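The Bowls That Never Matched

Ama Ansah bought her first good plate with her first paycheck and did not own a second one for two years. She ate from it every night and washed it right after. When her cousin came to stay, the cousin got the plate and Ama ate out of the pot.

She lives now in a second-floor apartment in Hurkwood, and the dishes have multiplied. Some came from her mother. A few came from Sarau, the secondhand shop near the bus station, where bowls are sold singly and stacked by size with no attention to color. Very little of it goes together, and she has stopped trying to fix that.

"People think a set is the goal," she says. "I had a set once. Three bowls broke the first winter and then I had a broken set."

Her one rule is that everything has to work on the black cloth. She found it in March, rolled up at the bottom of a bin at Sarau, and it has been on the table most days ever since. The thin white lines of its grid help when she sets places for a crowd. Pale dishes stand out well against it, whether they are plain or flowered.

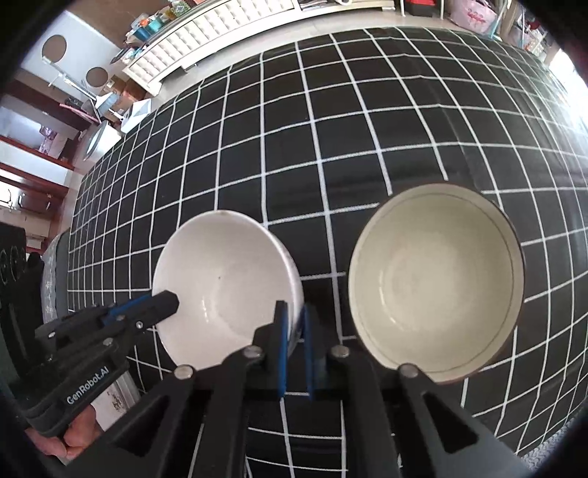
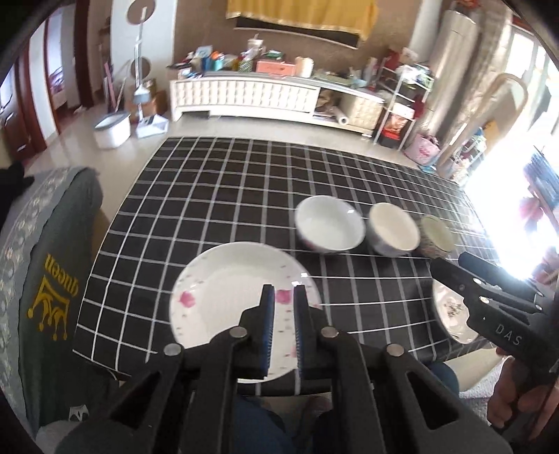
Gifty Gyamfi, who grew up with Ama in Odoi, keeps a different kind of kitchen. Hers is all one pattern, bought over 11 years from the same catalog, and she can tell you which pieces have been replaced. The two of them have argued about this at length. Gifty says guests notice when bowls differ in size, and that somebody always ends up with less soup. Ama says that person can have seconds.

They do agree on how to look after the things. Both wash by hand in a plastic tub, which is easier on rims than a steel sink. Both put a paper towel between plates before stacking them. Neither will use a scouring pad on anything with a printed flower. Ama lost most of a rose border that way and still has the plate, which now goes under a potted plant.

Twice a year she takes out every dish she owns and runs a finger around each rim. Anything with a chip goes out of use. She paid 47 cents for one of her favorite bowls and expects to lose it before long, given how often it gets used.

On the night I visited, dinner was groundnut soup, and Gifty had come over with rice. She took the biggest bowl without asking.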